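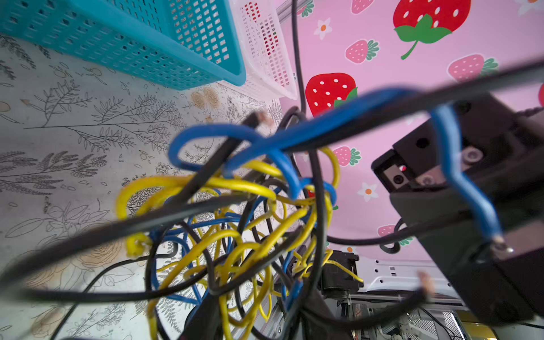 5 min read

Taming the Cord Drawer (and the Box Behind It, and the Bag in the Closet)
By Ayane Hirose
March 2026

Every home I've ever lived in has had one, and I suspect yours does too. It starts as a drawer with a couple of spare chargers in it, then somebody buys a new printer, and a few years later you can't open the thing without a fistful of wire coming up with the scissors. Mine had spread to a shoebox and a grocery bag on a hook before I gave it a whole rainy afternoon and a pot of tea. I've done it every spring since, and I've picked up some habits along the way that I'd love to pass on.

Get everything into one place first

Go around the house with a laundry basket and bring back every loose cord that isn't plugged into something. Look in the nightstands, the desk, the glove box, the suitcase you took to the lake last July, and that bowl by the front door. Don't sort as you go, however tempting it is! You'll only end up with four copies of the same charger in four different rooms and feel very organized about each of them.

Tip it all out on a table you won't need for supper. Put down an old tablecloth if the table is one you care about, as plug prongs will scratch a finish quicker than you'd think.

Untangling without losing your temper

Pulling is the natural thing to do and it makes every knot smaller and meaner. Loosen the whole heap instead. Slide your fingers into the middle and gently spread it outward, the way you'd fluff up a pillow, until you can see some daylight between the loops. Then find one plug end, just one, and follow it back through. Thick cords usually come free before thin ones, so start with those and the rest will relax a good deal. Thin, floppy wire is the worst of the lot and I always leave it for last, with something nice on the radio.

If you meet a knot that really won't budge, lay it flat and work it with the blunt end of a crochet hook or a wooden skewer. My mother used a knitting needle for necklaces and it's the same idea.

Sort by what it does

I used to sort by length, and it was no help at all when I was standing there wanting the camera cord. These days I make one group for phones and tablets, one for the computer and printer, one for the television, and one for extension cords and power strips. Bits of bare hobby wire and picture-hanging wire get a group of their own, well away from anything that goes into a wall socket.

Open baskets are lovely for this stage. Plastic mesh ones are cheap, you can see into them from the side, and the dust shakes right out. I have a stack of small ones from Skodia that started life holding onions, and one larger one for the bulky things. You may find you like them so much that they never go back to the pantry (mine never did).

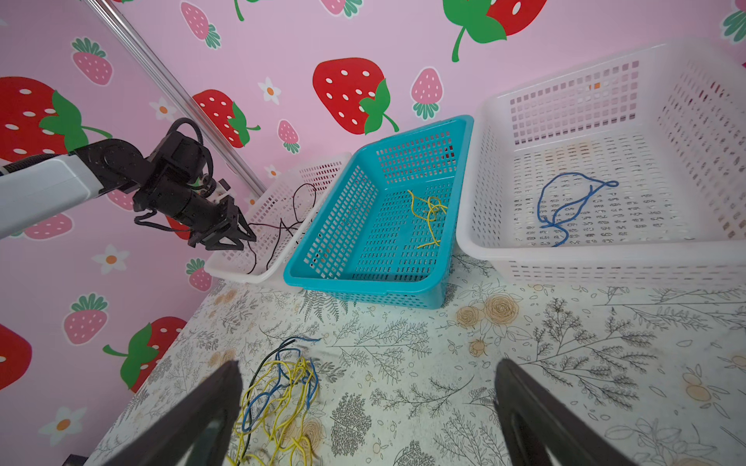

Look each one over before you keep it

Run every cord slowly through your fingers, unplugged of course, and feel for cracks, stiff spots, and places where the outer coating has pulled away from the plug. Check the prongs for scorch marks. Anything with damage goes, even if it was working fine at Christmas. Please don't wrap it in tape and put it back, and don't let it sit in a "maybe" pile either.

For the healthy ones nobody can identify, I keep a mystery envelope. It gets a date on the front and goes on the top shelf, and whatever is still in there after 12 months leaves the house. I've only once regretted it, over a charger for a hair trimmer, and I bought another.

Old cords shouldn't go in the trash or in the curbside bin, where they wind themselves around the sorting equipment. Ask your town's recycling center, or an electronics store, whether they take them. Many do.

Coil them kindly

Please don't wind a cord tightly around your hand and elbow, or around the charger itself. It bends hard at the same spot every time and that's where it will give out. Make loose, even loops as wide as a saucer for small cords and as wide as a dinner plate for extension cords, letting the cord turn the way it wants to. There's a natural curl in most of them and you'll feel it if you go slowly.

For fastening, I like:

Hook-and-loop strips. Ledo sells them on a roll and you cut what you need, so one roll goes a long way.

Cardboard tubes. A toilet paper tube holds one small cord nicely and you can write right on it.

Bread bag ties, for the very thin ones. Leave them a little slack.

Skip rubber bands. They dry out and leave a gummy stripe that's a nuisance to clean off.

Label both ends

One label near the plug, one near the other end. A fold of masking tape and a pen will do, though if you own a label maker it's a great excuse to get it out. Write what the cord is for in the words your family uses. "Kitchen speaker" will mean something next year, and a model number won't.

Where to put it all

Somewhere dry, away from the water heater, and low enough that you don't need the step stool. I use a shallow Storkar drawer unit in the hall closet with the phone cords on top and the extension cords at the bottom, where their weight doesn't matter. Power strips hang on a hook beside it. Leave a bit of room in every drawer, too, or the next new gadget will start the whole business over again by the weekend.

If you've got a cord trick of your own, do write and tell me. Next time I'm tackling the drawer with the takeout menus and the birthday candles.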